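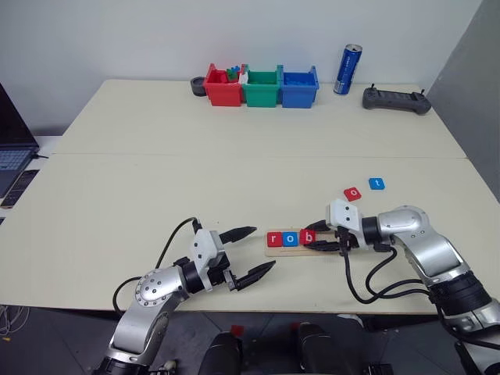
A shared work area is the part of the table that both arms can reach, and most of the rules in this handout are about that part. Each arm is safe enough alone at low speed. Trouble starts when both are sent to the same small object. In a letter tile task, one gripper can stay open on its own side while the other has its fingers down at the "b", and the two don't need to meet over the board. Write your program so that only one arm may enter the strip above the board at a time. The other waits outside it.

Before power on

Walk around the table and look at the floor. Cables must be clear of feet and chair wheels. Move drinks, phones and anything else that isn't part of the task out of reach of both arms. Laptops stay at the side, with enough cable that a bump won't pull them over. Find the stop button and say out loud where it is.

While the arms are live

Two people are present for every run, one at the keyboard and one at the stop button. The person at the stop button does nothing else. Hands stay off the table until both arms report idle. If a tile falls or slides, leave it, finish or abort the run, and then pick it up.

Speed stays at 20 percent of maximum for any program that hasn't been checked. After 2 clean runs you may ask to raise it.

After the run

Park both arms, open the grippers, cut power, then put the tiles away. Write down every stop, including the ones you think were your own mistake. Log sheets for the Sollar exercise go in the tray at Urkivgate before the next lab.

Revised 3/9/24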